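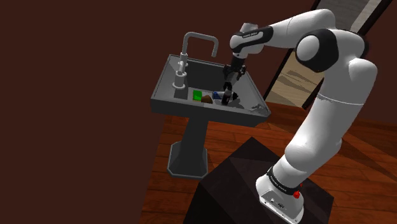 # Re: [kotian-sim] linkage gripper or parallel jaw for the sink scene?

List: kotian-sim
Thread: gripper and camera comparison, sink clearing

Palesa Visser wrote on Thursday:

> Hi all,
>
> We have to pick one gripper for the sink scene before the Vustotberg people start building on it, and I'd like to settle it on the list. At the moment half the configs load the parallel jaw and half load the linkage gripper, and the results can't be compared.
>
> My own runs with the parallel jaw are fine on the sponge and the block. They are poor on anything round that lies on its side. The jaw closes, the object rolls toward the wall of the basin, and the controller thinks it has something for a few steps because the finger position is close to what it expects.
>
> Questions:
>
> 1. Does the linkage gripper do better on the round objects, or does it only look better because the fingers are longer?
> 2. Does it fit in the basin at all? It opens wide and the walls slope.
> 3. Is the wrist camera enough, or do we need one or both of the fixed cameras?
> 4. Which controller settings did you use? I have been on joint position the whole time.
>
> Please send numbers if you have them.
>
> Palesa

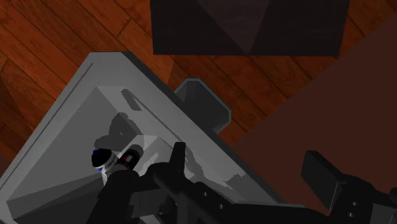

**Thandeka Botha**

Palesa, I ran both grippers over the weekend on the same object layouts with the same seeds. Each gripper got 200 attempts. Answers in your order.

**1. Round objects.** Yes, it does better. The parallel jaw finished with 93 good lifts out of 200 and the linkage gripper with 141. Most of the gap is in cans and bottles lying down. On the flat things the two are close enough that I wouldn't choose on that basis. I also shortened the linkage fingers in the model to match the jaw and ran a smaller set. It dropped a few more bottles but stayed ahead, so finger length is only part of it.

The pads on the linkage gripper stay more or less parallel until one of the links touches something. After that the finger starts to wrap, if the lower link is allowed to move. In the default Zurneo model it isn't. There is a joint limit set far too tight, and you have to open it up in the config or you get an expensive parallel jaw. I have put the corrected file in the shared folder as `linkage_wide.yaml`.

**2. Fit.** It fits, with conditions. Coming straight down over the middle of the basin is no trouble. Near the walls you have to rotate the wrist so the fingers open along the wall. If they open across it, the outer link hits the slope before the pads get down to the object, and you'll see this as a sudden jump in the contact force and then a long wait until the step limit. I had 31 failures of that kind before I added a check on wrist angle. The numbers above are from after the check.

The faucet is a separate problem. The planner I use knows about the spout but treats the valve and the handles as part of the deck, so it will happily swing a forearm through the space above them with very little room. No collisions so far, but I'd raise the travel height by 70 mm and leave it there. It costs a little time per pick.

**3. Cameras.** The wrist camera is good for the last part of the approach. You get both pads and the object in the same view, and with this gripper open there's a big gap between the pads to look through. The trouble is that the near finger hides the near end of whatever you're about to grasp. With a bottle and a can side by side, the detector was giving me boxes that stopped at the finger, and the grasp point ended up too far along the object. I now take the last clean box from higher up and track from that.

The other weak point is shadow. The arm throws a dark patch into the basin, and the patch moves with it. Twice the segmentation labeled it as an object. Turning shadows off fixes this and also makes the whole exercise less useful, so I left them on. 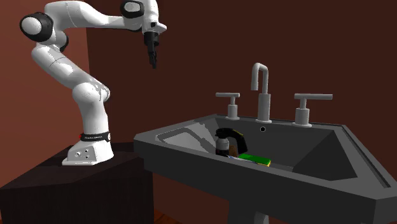
For the fixed cameras I tried one on each side, separately and then together. From low down, the front rim covers the near side of the pile and you lose the thin objects lying against it. From higher up it's better, but then the gripper covers the pile as soon as it comes over the basin. Either one is enough for choosing the first object while the arm is parked out of the way. Neither is enough for the grasp itself. Both together gained me four lifts over one, and I wouldn't pay for the extra rendering.

So my vote is wrist camera plus one fixed camera, the higher one.

**4. Controller.** I used Cartesian impedance for everything in the table above item 3... sorry, there's no table, I took it out when the mail got too long. I mean for all the lifts counted under item 1. Vertical stiffness at 254, sideways at 573, damping left at the Wimitz defaults. I did try joint position first, like you. It works for the sponge. With the can it pushes down too hard when the height estimate is off, and the can shoots sideways.

Still open on my side:

- The black curved object. Neither gripper picks it up reliably, and I haven't looked at whether that's the mesh or the friction value.
- Two objects touching. I skip these layouts for now.
- Closing speed. I have only used one value.

Could you rerun your parallel jaw set with impedance control and the settings above? If your numbers come up a lot, the comparison changes, and I'd like to know that before we write to Vustotberg. My seeds are in the same folder as the config.

Thandeka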